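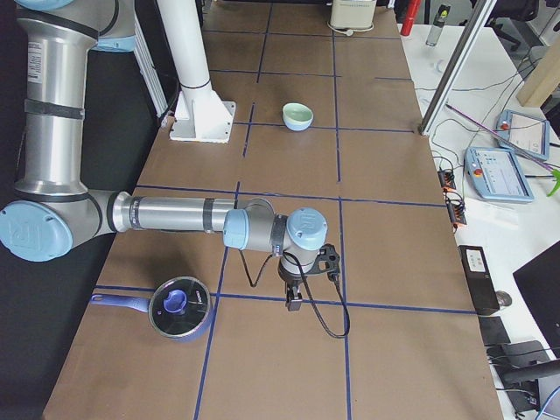
marea_baja respondió:
Pues a mí me parece que la junta escolar de Hamden lleva así desde que empezó el curso, y lo de anoche solo es la primera vez que acaba en una orden del juzgado. Yo no estuve, me lo contó mi cuñada por teléfono y luego vi el vídeo entero (sí, entero, tengo insomnio). Lo del cierre de la escuela de Segers se votó en el último punto, cuando ya se había ido media sala.

tizaymantel escribió:
Yo sí estuve, fila del fondo, y te corrijo una cosa: no es una orden de alejamiento. El juzgado ha suspendido la votación hasta que se aclare si se convocó bien. Lo digo porque en el grupo de padres ya andan contando que han echado a gente de la junta y no, por favor, que luego mi madre me llama asustada.

marea_baja respondió:
Ay, vale, entendí mal. ¿Pero entonces la escuela sigue abierta o no?

tizaymantel escribió:
De momento sigue abierta. El cierre queda parado y también el traslado de los niños a Hamby, que era lo que más nos dolía. Son 17 paradas de autobús nuevas y ninguna cerca de la urbanización donde vivo yo. Mi hija pequeña tendría que salir de casa casi de noche en noviembre, y eso con suerte. 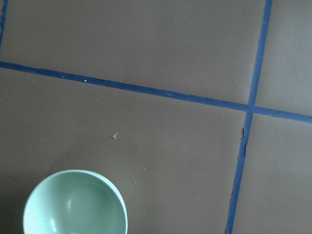

Y otra cosa que se me olvidaba: el orden del día se colgó en la web la misma tarde de la reunión. Yo lo miré al mediodía y no había nada, lo volví a mirar al salir del trabajo y ahí estaba, con el cierre metido entre la renovación del seguro y unas obras del gimnasio. Si eso es avisar, que baje alguien y me lo explique. A las vecinas las avisé yo desde el coche (aparcada, tranquilos).

granizo_77 respondió:
Voy a llevaros la contraria, que para eso están los foros. La escuela de Segers se está quedando vacía, lo sabemos todos. Mi hijo va a una clase con 10 alumnos y la maestra es un encanto, pero el tejado tiene goteras y la caldera la arreglan cada invierno. ¿Que la junta lo hizo fatal? Fatal. ¿Que habría que haber cerrado igual? Pues yo creo que sí, lo siento.

tizaymantel escribió:
Me parece muy bien que opines eso, granizo, de verdad, pero entonces que lo defiendan a la cara y con tiempo. A mí me dieron 2 minutos de micrófono y me cortaron cuando estaba leyendo la carta de las familias.

granizo_77 respondió:
Ahí te doy la razón. Lo del micrófono fue feo.

la_del_quinto escribió:
¿Alguien sabe quién presentó la demanda? En el periódico pone "un grupo de familias" y ya está. Yo firmé una hoja a la puerta del supermercado, pero pensaba que era para pedir un paso de peatones, jajaja, a ver si resulta que soy demandante.

marea_baja respondió:
Jajaja no, mujer, lo tuyo eran las firmas. Se juntaron más de 1,000 y se entregaron en el registro. La demanda va aparte, la llevan unos abogados de Rudeck, según mi cuñada.

tizaymantel escribió:
Confirmo, son dos cosas distintas. Las firmas piden un estudio nuevo de matrícula y la demanda va solo contra la forma de convocar. O sea que, aunque se gane, la junta puede volver a poner el cierre en el orden del día, esta vez con los plazos bien hechos, y votar exactamente lo mismo.
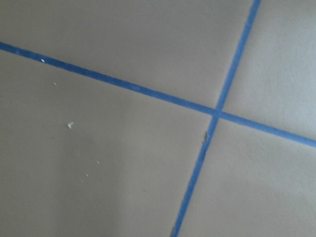

Por eso ando tan pesada con que vayáis a la próxima. Empieza a las siete de la tarde, en el salón de actos del instituto, y para hablar hay que apuntarse en la entrada antes de que abran la sesión. Si os apuntáis después os mandan al final, que es lo que le pasó a mi vecina, y a esa hora ya no queda nadie escuchando. Yo llevo la carta otra vez, más corta, y si alguien quiere leer un trozo que me escriba por privado.

granizo_77 respondió:
Yo voy, pero hablaré a favor del cierre, aviso. Y de que pongan un autobús decente.

la_del_quinto escribió:
Por el autobús me apunto yo también, sea cual sea la escuela. ¿Se puede aparcar allí o está como siempre?

tizaymantel escribió:
Como siempre. Deja el coche detrás del polideportivo y sube andando.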